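17 October 2023

Third meeting about next year's equipment money and I came home with a headache. Trelitz wants $2000 to renew the service plan on the two arms, up from $542, and the only new thing I can find in it is a phone number. Quinlan quoted a spare gripper at $103 plus shipping, which sounds fine until you read that the cable is sold separately. It always is. I asked for one price with everything in it and got a brochure. Drelow says they can beat both of them — they said that last November too, and I'm still waiting on the paperwork.

Everybody else is keen on a third arm from Berkelia. I'm not. Show me the two we own earning their keep first.

My own list is short and dull: the gripper, a spare cable, and around $100 for more things to pick up. The Berkelia salesman's slides had nothing but neat identical cubes, and I don't trust any number that came off those. I'd sooner judge an arm over our own table, with the green basket and its six weight-like containers at the back and the fluffy white plush toy in front. Quotes are due back in November and I expect them all to go up.

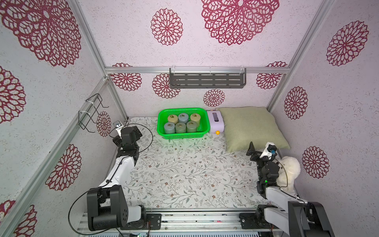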